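Winter Parcel Swap: What to Pack, What to Leave Out
Bruvville Neighborhood Newsletter
February 3, 2021

The winter parcel swap is on again. Households in Bruvville fill a box with things they no longer need, drop it off, and take home a box that another household has packed. The sign-up sheet has 80 names so far and there is room for more. If you took part last year, your name does not carry over and you need to sign up again.

Most of the questions that came in after the last swap were about packing, so most of this item is about that.

Choosing a box

Use a box that closes flat on top without bulging. Boxes with a rounded lid can't be stacked, and we stack everything. A shoe box is too small for most people. A box that once held a printer or a small microwave is too big, and it tends to get filled with heavy things until one person can't lift it. The size that works best is the kind a pair of winter boots comes in.

Check the bottom seam before you put anything in. Old tape dries out and lets go, usually on the stairs. Run one new strip along the seam and one across each end. Brown packing tape holds better on cardboard than clear office tape, and masking tape should not be used at all.

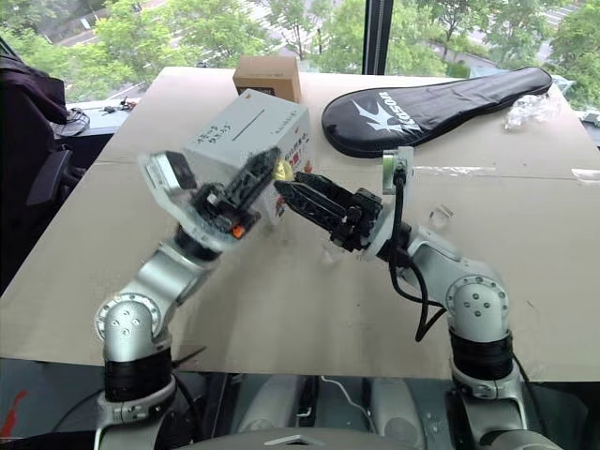

If the box has been mailed before, cover or peel off the old label. Last year a box went back to the street address printed on its side, which belonged to a family in Wuisan who had moved away. It took most of February to get it back.

What goes in

Small kitchen items, clean and in working order. Books in fair shape. Puzzles, if you have put them together and know that all the pieces are there. A 700-piece puzzle came in last time with a note saying "two missing, both sky," and the person who got it was perfectly happy. A note is all it takes.

Yarn, fabric and craft supplies are always wanted. So are picture frames with the glass wrapped, desk lamps with the bulb taken out, and candles that have not been burned. Hand tools are fine if the blades are covered with cardboard and taped.

Children's games go fast. Please put a rubber band around the lid, and put loose dice and cards in a small bag. If the rules are lost, say so on a slip of paper.

What stays home

No food, including canned food. The food shelf on Plurkus Street takes that and has better storage for it. No medicine, no cleaning products, and no batteries outside of the thing they run. No clothing this time. We had too much of it last winter and very little was the right size for whoever opened the box. A clothing rack is planned for later in the year.

Please don't include anything that has to be plugged in to find out whether it works. Plug it in yourself first. If it smells hot or makes a noise it shouldn't, take it to the recycling drop-off.

Filling the box

1. Put the heaviest thing in first, in the middle. Books lie flat along the bottom.

2. Wrap anything that can break in two layers of newspaper. Plates stand on edge, like records. They crack more easily when they lie flat with weight on top.

3. Fill the corners with crumpled paper or old towels. The towels count as part of the swap, so use clean ones.

4. Close the lid and shake the box gently. If you hear something move, open it and add more paper.

5. Write the general contents on one short side in marker, in a word or two. "Kitchen" or "books and games" is enough. The top can't be read when the boxes are stacked.

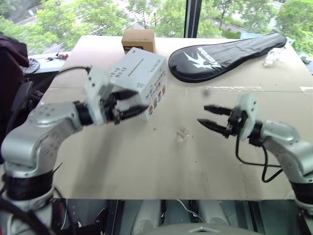 Dropping off

Bring your box to the side entrance of the Futell Building. The front steps are icy and the railing is still waiting to be fixed. There are 2 parking spaces marked for short stops by the side door. If both are taken, please go around the block instead of waiting in the fire lane.

Leave the box on the cart inside the door and check your name off on the clipboard. Masks are required in the hallway. If you would like to stay out of the building altogether, write "porch" next to your name when you sign up, and your box will be picked up from your front step. It should be outside and under cover by nine in the morning.

The limit is 2 boxes per household. You take home as many as you bring.

Picking up

You will get a phone call or an email with a pickup time. Times are ten minutes apart so that the hallway stays clear. Boxes are handed out by the word on the side, so tell us if there is a kind you would like or one you have no use for. We can't promise a match, but last year most people who asked for books got books.

If you open your box and find something broken, let us know what it was and how it was packed. It helps us improve the list above. Please don't return the box itself.

Anything you don't want can go into your next box, or on the free table in the lobby once the lobby opens again. Flattened boxes in good shape are also welcome at the side entrance, tied in bundles with string. We ran out of spares last winter and would like to have a stack ready for people who don't have a box of their own.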